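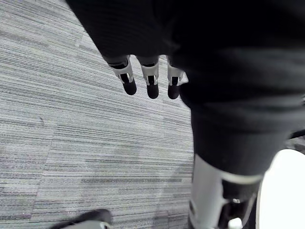 Which hand will the Grimemside site use for the next stage of the handling trial?

The three-finger Ortner hand will stay in use through the end of February. The Zorkholm parallel gripper will be kept as the alternate, and the choice will be looked at again once the repeat runs are finished.

# Grimemside Handling Group - Minutes of the Meeting of 2021-10-16

**Present:** Representatives of the Grimemside test floor, the Tastitport warehouse, purchasing, and safety.
**Apologies:** Controls support, Tastitport.

## 1. Minutes of the previous meeting

The minutes were approved with one correction. Under item 4, "wrist camera" should read "wrist camera mount." The camera itself was never in dispute.

## 2. Results of the hand comparison

The test floor presented the results for the two hands on trial. A total of 877 grasp attempts had been logged across both, using the agreed set of cartons, pouches, bottles, and small hardware.

The Ortner hand was reported to be the better of the two on pouches and on anything without parallel sides. Its fingers settle around the object, and the operator does not need to line up the wrist as closely. On flat cartons the Zorkholm gripper was faster and dropped fewer items. Results for bottles were close, and the group agreed that no preference should be recorded for them at this time.

Tastitport asked whether the attempts had been divided evenly between the hands. The test floor replied that they had not. The Ortner hand was started first and had more time on the schedule. Tastitport asked that the results be shown as rates in the written report, with the number of attempts given beside each rate, and this was agreed.

Purchasing noted that replacement fingertips for the Ortner hand are sold only in packs of six. Fingertip wear should therefore be tracked by finger, so that the site can tell whether a full pack is really needed each time.

## 3. Wrist camera view

There was a long discussion of the camera position. In the present mount the fingers remain in view when the hand is open, which the operators find useful for judging the approach. During low reaches, however, the body and legs can take up a good part of the view, and the operators then depend on the head camera for the last part of the move.

Two changes were proposed:

- tilt the mount forward by five degrees and leave everything else alone
- move the mount to the other side of the wrist and reroute the cable

The group preferred the first. The second would mean repeating the hand-to-camera calibration for both hands, and the test floor did not wish to lose the time. Safety had no objection to either, provided the cable has a strain relief and is checked before each session.

## 4. Controller delay

Controls support had sent a written note in place of attending. The note states that the close command to the Ortner hand arrives late when the camera stream is running at full rate, with a delay of up to 2 seconds in the worst case seen. The Zorkholm gripper did not show the delay, but it was tested on the older controller, and the note advises against comparing the two on this point.

It was agreed that both hands must be run on the same controller before any statement about response time goes into the report. The camera rate is to be recorded with every session from now on - the present log sheet has no place for it and will be changed.

## 5. Floor clearance and open-hand posture

Safety asked for a set posture for the hand whenever the robot is standing and no grasp is being attempted. After discussion it was agreed that the hand shall be left open and empty, with the fingers pointing down and the arm clear of the legs. Operators are to confirm this in the wrist view before anyone enters the marked area.

The Tastitport representative pointed out that the warehouse floor is bare concrete and that low reaches there may behave differently from those at Grimemside. The point was noted. No change to the procedure was made.

## 6. Actions

| Action | Owner | Due |
|---|---|---|
| Reissue results as rates, with attempts shown | Test floor | Next meeting |
| Fit the tilted camera mount and check the view with both hands | Test floor | Next meeting |
| Run both hands on the same controller | Controls support | February |
| Add camera rate and fingertip wear to the log sheet | Test floor | Before the next session |
| Obtain a price for spare Ortner fingertips | Purchasing | Next meeting |
| Write up the open-hand posture as a floor rule | Safety | Next meeting |

## 7. Other business

Tastitport requested the loan of the Zorkholm gripper for carton work between sessions. The request was held over until the repeat runs have been scheduled.

The next meeting will be held at Tastitport.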